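Stop Grading the Robot, Start Grading the Lesson

11/27/18

Quick one, I have a train to catch. Been meaning to write this since September.

Everybody in this business wants to talk about the model. How big, how many layers, whose is faster. Fine. But when we teach a robot a chore by hand, or drive it from a remote rig, the thing that decides how good it gets is the person doing the driving. And we treat that person like a data entry temp.

At Hesisen we logged 766 demonstrations for the bedroom chores. 757 got kept. Sounds great, right? I think it's terrible. It means we threw out 9 runs in the whole batch, and I sat and watched a pile of the ones we kept. Long pauses. Grabbing, letting go, grabbing again. Operators wandering the arm around while they made up there mind. All of it marked "success" because the shirt ended up more or less where the sheet said it should.

A robot copies the dithering too. It has no idea that part was you thinking.

Bedding and clothes are where this hurts most. A mug is a mug. Cloth is different every single time you touch it, and the operator is making a hundred tiny choices - which edge, how high, when to quit fussing - that never get written down anywhere.

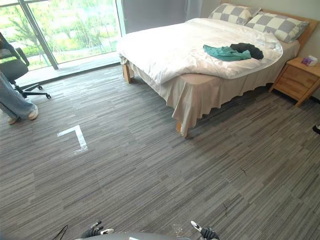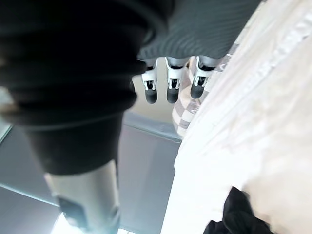
Bedroom work: clothes on the bed in the first, robot fingers near the bedding in the second.

Look at what a person would do in that room. Walk over, pick up the clothes, done. You wouldn't plan it. Now try it through a remote rig with no feeling in your fingertips. You slow down, you pinch from the top, you develop weird habits. Then 12 operators develop 12 sets of weird habits and we average them and act suprised at the mush.

The Wiken people like to say more data fixes it. Maybe, at some size none of us can pay for. Olatunji went the other way with hand-guiding only, somebody physically moving the arm, and I like the feel of that a lot better. Smoother motions. But you can't hand-guide two arms alone, not well, and your own body keeps getting in the way. So no, I'm not selling hand-guiding as the answer either.

What I want is boring. Practice time that doesn't count. Let an operator do a task for nearly 6 hours before a single run gets saved. Have them watch their own playback. Let them toss a run for being ugly, even if it worked. Especially if it worked. And pay by the shift, please, paying per demo gets you exactly the demos you paid for.

Clunik has a button on the rig that says "bad one, skip it." Cheapest part on the whole setup. We should have that by next batch and I've already asked twice.

Ok, train. Comments are open, be nice.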